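Clokix, 67 hours in

ok quick one before work. Finished Clokix last night, 67 hours, and I still have 4 side quests open in the Soden marshes that I'm probaly never touching again.

The good: parrying. The second boss. Music in the clock tower, wow.

The bad: inventory. Why do I carry 471 brass cogs and no way to sell them?? Arnulfo says there's a trader past the ferry. Looked twice. No trader.

Also the co-op dropped out on me and Domenica 2 times in the same fight, right at the end, both times back to the checkpoint. She's gone back to racing games, can't blame her. 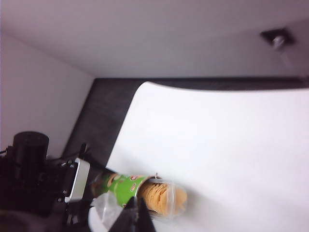
Next up

Jurkmont, if the patch lands in December. Going in on hard, no guides. Save slots are backed up this time, learned that one teh painful way.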